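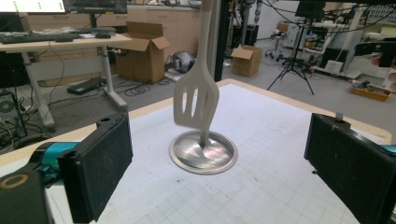
About Bruvbridge

Bruvbridge is a cooking school for adults who already cook and are tired of being told how. We teach evening and weekend classes in plain home food: eggs, beans, rice, greens, a chicken, bread on a good day. We do not teach plating. We do not have a philosophy of food, and we get suspicious when other schools say they have one.

We opened in a former shoe repair shop on the Trernis side of the river. The first course had eight students and one working oven. These days a term has 92 places spread over the week, and we don't plan to add more, whatever the landlord thinks of the empty unit next door.

What we doubt

Most cooking advice gets repeated because it sounds right. Searing meat "seals in the juices." You must never wash a mushroom. Pasta water has to taste like the sea, which would be awful if anyone really did it. Beans fall apart if you salt them early. When a rule like this comes up in class, we cook it both ways and put two unmarked plates on the table. Sometimes the old rule wins. We were wrong about resting steak, for instance, and had to rewrite a handout.

We keep a list of these trials in a binder by the door. It has 133 entries so far. Some of them are badly done and we have left them in with a note saying so.

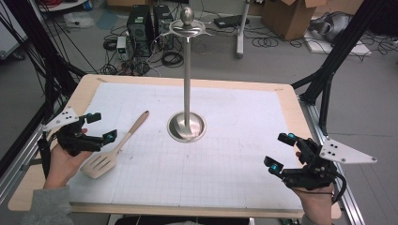
Equipment is the other thing people ask about before they sign up, usually because a store has told them they need a lot of it. They don't. Our list for new students fits on an index card: one decent knife, a board that doesn't slide, a heavy pan, a pot with a lid, a spoon. A slotted wooden spatula like the one lying on the grid paper will turn a pancake or lift greens out of a pan, and we would take it over most of the gadgets students bring in to show us. If you own a garlic press and like it, keep it. We are not going to argue about garlic presses again.

We take no money from makers of pans, knives or anything else. A company called Ulleter once offered us a full set of cookware if we would mention it in class. We asked if we could also mention what we didn't like about it, and the emails stopped.

How classes run

Courses last six weeks. Everyone cooks, everyone eats, and everyone washes up, including the teacher. There is no certificate. People do ask, and we have never understood what they would do with one.

The Basics course covers heat, salt, knives and leftovers. The Pintér course is our bread class, named after the bakery that used to lend us its deck oven. It has a long waiting list, and we'd gently suggest that you may not enjoy it as much as you expect. Much of it is waiting for dough. Trernis Suppers is a one-night class where the group makes a full meal from whatever is cheap that week. In October that tends to mean cabbage.

We can work around most allergies if you tell us before the first class. We can't promise a kitchen free of nuts or flour, and we'd be careful of any shared kitchen that does.

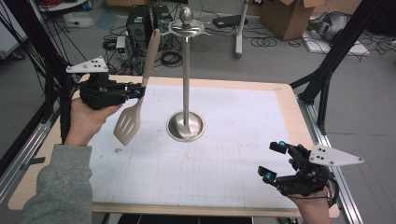 What it costs

A six-week course is $81 with ingredients included. We held that price for three years and may not manage a fourth. There are no founding memberships, gift tiers or early bird deals. If the price is a problem, write to us and we'll see what can be done, with no form to fill in.

Does it work?

We don't know as well as we'd like to. Students say nice things on the last night, but they have just been fed. So we write to everyone six months later and ask what they cooked that week. Plenty never answer. Of those who do, a fair number are making the same two dishes they made before they met us, a little better. We think that's worth having, though it makes a poor slogan.

Visiting

You can sit in on a Basics class before paying for one. Use the side door, as the front one sticks. Street parking is bad after six and the bus stops across the road.

Page last updated September 2018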